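Stougaard Season Ledger, reviewed after six weeks of use

I follow a club in the lower half of the second tier, and for several years I have kept my own figures on it: attendances, published accounts, squad ages, contract lengths where the club gives them out. This was all done in a spreadsheet that had grown beyond my ability to repair it. In August I moved the lot into Season Ledger, a desktop program from Stougaard aimed at supporters' groups, fanzine writers and anyone else who wants to argue about a club's money with some numbers to hand.

What follows is a review of version 5, which I paid for. The single-user licence costs £62 and covers one machine. A second machine is another £8, and a laptop counts as a second machine.

Installation and set-up

The installer is small and asks very little. On first run you choose a club, a division and the month in which the financial year ends. The last of these matters more than it looks. My club changed its year end from May to June when the ownership changed, which gave us one set of accounts covering thirteen months. Season Ledger has a box for this on the second tab of the year settings, marked "long or short period". If you miss it, every wage figure for that year is divided by twelve and comes out too high. I missed it and spent an evening looking for an error in my own typing.

Importing the old spreadsheet was slow. The program accepts plain comma-separated files and wants dates with the day first, then month, then year. Names with accents came through correctly. Loan players did not: each arrived as a permanent signing with a fee of nil, and I had to change them one at a time. There is a bulk edit screen, but it does not reach the transfer type field.

Squad and contract screens

The squad screen is the best part of the product. Each player has a row, and the row shows age, start date, end date, option years and an estimated weekly wage if you care to enter one. You can mark an estimate with a confidence level from one to five, and the totals at the foot of the screen then appear as a range. I would not now use anything that lacked this. Most arguments on our message board come from somebody treating a newspaper's guess at a striker's wage as though it had been read off the payslip.

Option years are handled properly. A contract with a club option shows in a paler shade beyond its fixed end, and the forward wage chart can be drawn with options taken up, declined or left out. Appearance-based extensions are less well served. You can write a note against the player, but the note has no effect on the chart.

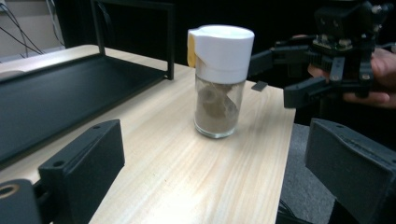 Amortisation is worked out by the straight-line method over the fixed term, with the remaining value spread again if a player signs a new deal. I checked it by hand against 5 players with known fees and the results agreed to the pound. Impairment has to be entered manually, which is reasonable, as the program has no means of knowing that a club has given up on a full-back.

One fault here. If a player leaves on the last day of the financial year, the book value is carried into the following year and then removed, so the profit or loss on the sale lands in the wrong place. Moving the date back by a day cures it. I reported this through the support form and had a civil reply from Chie Honda at Stougaard, who confirmed the behaviour and said it was on the list for the next maintenance release. No date was offered.

Attendance and gate income

This section is adequate. You enter the attendance for each home match, and a price mix for the season, and the program gives an estimate of gate income. The price mix has only four bands: adult, concession, junior and hospitality. My club sells a young adult ticket at a price of its own, and I had to fold it into concessions at an average I worked out separately.

Season ticket holders who do not turn up are treated sensibly. There is a switch for whether the published attendance is tickets sold or people through the gate, and it can be set match by match. Cup ties have their own form, with a field for the away side's share of receipts.

The chart for a single season is clear. The chart for several seasons at once is not, as the lines are drawn in similar blues and the colours cannot be changed. Printed in black and white it is useless.

Reports

There are eight standard reports. I use two: the wage-to-turnover table and the contract expiry list. Both export cleanly to PDF. The wage-to-turnover table lets you place a note against any year, and the note prints beneath the table in a readable size. When the accounts include a promotion bonus in wages, as ours did once, that note saves a good deal of correspondence.

The longer "Club Overview" report is padded. It runs to several pages and repeats the squad list twice, once by age and once by surname, with no setting to leave either out.

Compared with the others

I tried two other products before buying. Trosis runs in a browser, has far better charts and charges by the month. It has no notion of an uncertain figure, and it would not accept a thirteen-month year at all. Gallomari is free for a single club and fine for attendances, but its contract screen stops at the end date and does nothing with options. Anyone who mainly wants crowd figures should start with Gallomari and may never need to leave it.

There is also Grara, an add-on for spreadsheets. I did not test it, having had enough of spreadsheets.

Speed and stability

The program opened promptly on a laptop that is not new. With all my seasons loaded, switching between years takes a second or two - noticeable but not a nuisance. It has crashed once, while I was resizing a chart, and the autosave had kept everything up to the previous entry. Back-up is a single file that can be copied anywhere. I restored from one on purpose to see whether it worked, and it did.

Rating

Four out of five for contracts and wages, three for attendances, two for the multi-season charts. The manual is short and accurate, though the index leaves out amortisation, and the section on period lengths belongs near the front.

Updated 26th September: the maintenance release has come out. The last-day sale fault is fixed. Loan players still import as permanent signings.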